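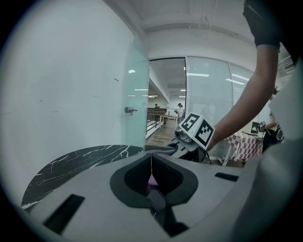

How Robots Learn From Examples

A robot does not know how to pick up a cloth. Someone has to show it, and once is not enough. One set of examples for one small job can have 100 tries in it.

At Ninen, people make the examples by hand. They hold a gripper, a tool with two fingers that open and close. The tool has a camera on it, so each try is saved as a video from the gripper's side.

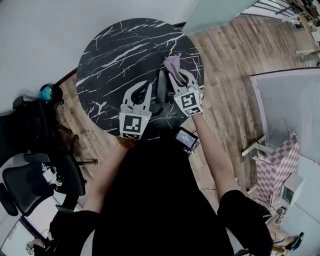 A try is short. The person picks something up, moves it, and puts it down. Then they do it again a little differently – from the other side, or more slowly. If every try were the same, the robot would only learn one way to do the job.

The black and white squares on the tools are markers. A computer can find them easily in a video and use them to work out where each tool is and which way it is turned.

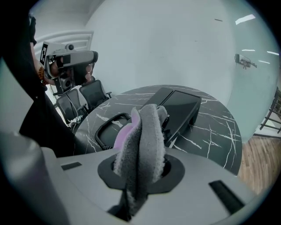 Soft things are hard for robots. A cup keeps its shape, but fabric can look different every time you touch it. The gray fabric by the table is twisted and bunched up, and on the next try it may have new folds. The robot needs to see many kinds of folds before it can make a good guess about a new one.

After that, people check the videos and take out the bad ones. In one set of 100 tries, 61 were kept. The computer then looks for patterns in those.

Related
What Is a Sensor?
Why Robots Drop Things
3 Jobs for a Robot Hand

© Ninen | Contact us | Back to top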